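Suvo's Mint Green Pot Goes on Sale in July

ELLCOMBE, Jun 23, 2019 - I've been cooking in the same dented pot since college, so when Giorgia Caputo handed me her first sample last winter I took it straight home and made soup. Then I made soup again the next night! I'm Thomas Palumbo, I run the shop side of Suvo, and I'm so happy to say our first lidded pot goes on sale in July.

Giorgia went through 49 greens before she settled on this soft, minty one with a matte finish (I would have stopped at ten, but she was right to keep going). 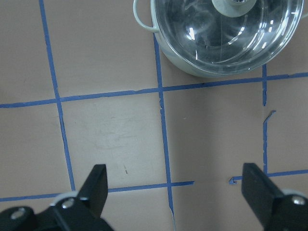

I kept asking for a glass lid, mostly so I'd quit lifting it every two minutes to check on my rice. The loop handle was Giorgia's idea, and she wanted it big enough for oven mitts.

The pot costs $82 and we have 700 of them for the first run. You can order from us directly or pick one up at Rinetti, the kitchen store on Zawadzka Street. Come by on opening day and I'll be the one at the stove, making my soup again.

Press samples: ask for Thomas at the Suvo shop.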